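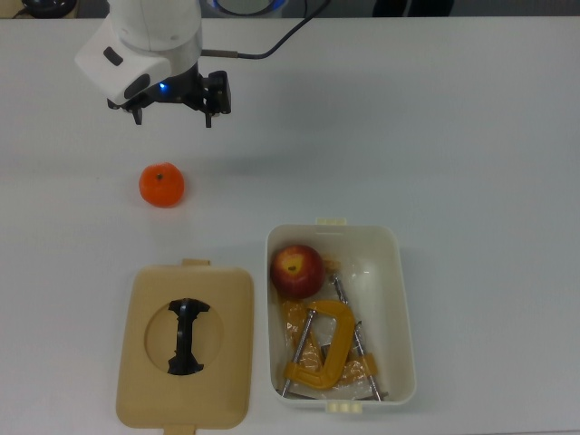
Gripper open, blue light on.

Ticket: Zone 3 drips only when nobody needs it
Product: Pelupessy four-zone watering timer
Status: Closed (reopened twice)

Opened by: garden owner, Gretstead

Zone 3 feeds the raised beds. It is set for 6 a.m., 20 minutes. The display says it ran. The beans say otherwise. Zones 1, 2 and 4 are fine, and zone 4 waters a gravel path I haven't got round to re-routing, so that's going well.

Support, first reply

Please turn the timer off and on again, and check that the tap is open.

Owner

The tap is open. I resent how long I spent checking.

Support, second reply

Swap the zone 3 and zone 4 hoses at the manifold. If the path stays dry, the fault is in the valve. If the beds stay dry, look at the line.

Owner

Swapped. The path got its water at 6 a.m. as usual – from zone 3 this time. Beds still dry. So it's the line, all 116 feet of it, most of which I buried in February under the impression I was being tidy.

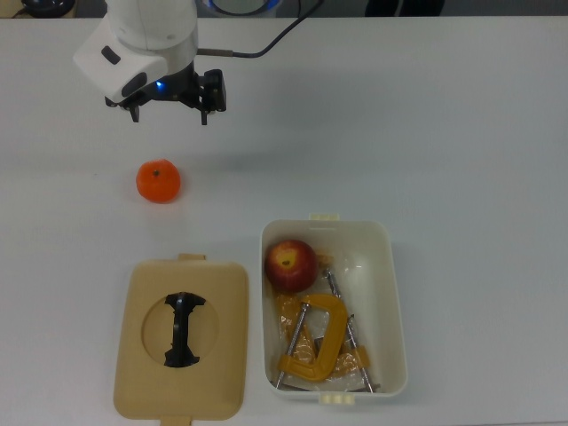

Mandarin on the table, container parts in front.

Support, third reply

Flush the line from the far end. Take off the end cap, run zone 3 by hand for five minutes, then clean the inline filter in warm water.

Owner

There is an inline filter? Found it behind the rosemary. It held a good spoonful of Skunthorpe compost and one snail, deceased. Flushed, rinsed, put back. The beds got a proper soaking at 6 a.m. and so did my boots.

Resolution

Blocked filter. Customer advised to clean it monthly. Ticket closed.

371 views | 3 comments

mulchmonger: Same fault on my Clusen timer. Same snail, by the sound of it.

beds_and_borders: Put a flag by the filter. I buried mine twice.

dry_end_of_the_row: Is the gravel path doing any better?

We use cookies to remember your settings. Accept | Manage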